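Keeping a Game Console and Controllers Clean
2018-08-10

Dust, skin oil and crumbs shorten the life of a console faster than long play sessions do. Most of the cleaning can be done with things already in the house.
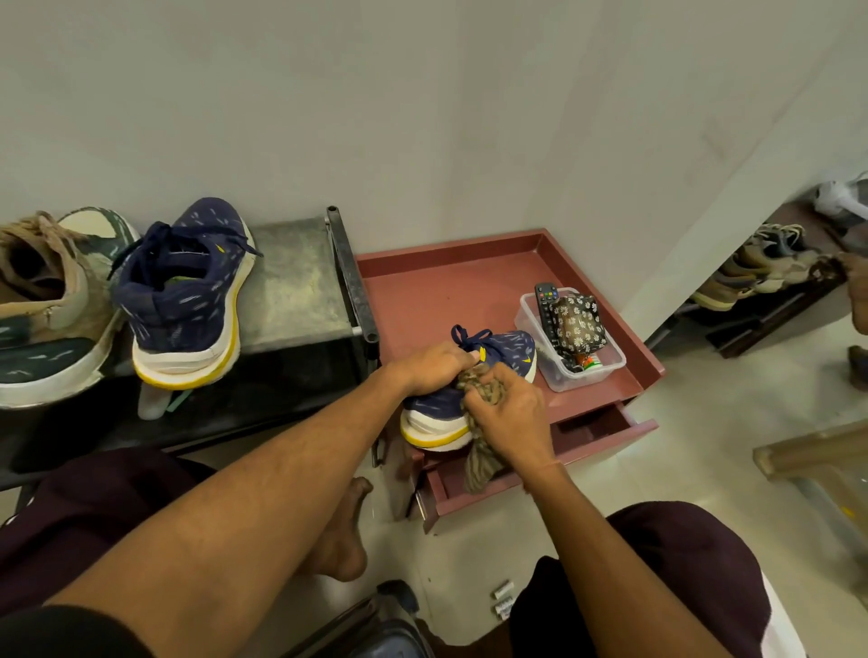 What you need

A dry microfiber cloth
Cotton swabs
Isopropyl alcohol, 86 percent or stronger
A soft paintbrush or an old makeup brush
A wooden toothpick
A small bowl for screws, if you plan to open anything

Before you start

Shut the console down fully from the menu. Rest mode is not enough. Pull the power cord, then the video cable and anything in the USB ports. Let the case cool before you touch the vents.

Controllers

Wipe the grips with a barely damp cloth, then dry them. Run a toothpick along the seam where the two halves of the shell meet. Most of the grime on a fighting game player's pad sits there and around the shoulder buttons.

For a sticky face button, dip a swab in alcohol, squeeze it out, and work it around the edge while pressing the button over and over. Wait 8 minutes and test it. If it still hangs, do it once more.

Rubber thumbsticks should not be soaked in alcohol. Use water with a drop of dish soap on the cloth. Worn sticks can be covered with caps. The Paju ones fit tightly and have stayed put on my pads through a lot of brawlers. The Ovell caps are softer but slide off when you mash.

Vents and fan

Brush the vents toward you so the dust comes out of the case. Short bursts of canned air are fine, with the can upright. If you can reach the fan, hold it still with a toothpick while you spray.

Don't use a household vacuum right against the vents. The nozzle can build up static.

Discs

Wipe from the center hole straight out to the rim, never in circles. Fingerprints come off with a damp cloth. Deep scratches on the label side can't be fixed at home.

Arcade sticks

Turn the stick over, take out the bottom screws and tip out the crumbs. On the Flirevo 3076 there are nine screws, and one is under the serial sticker. Put a very thin film of silicone grease on the pivot. Skip cooking oil, which goes gummy.

How often

Controllers every couple of weeks if you share them. Vents once a month. I do the full job in November, before the heating has been on long and the big releases arrive.

Storage

Keep pads off the floor and coil cables loosely. A Jastisico drawer tray holds four controllers, or three and a headset.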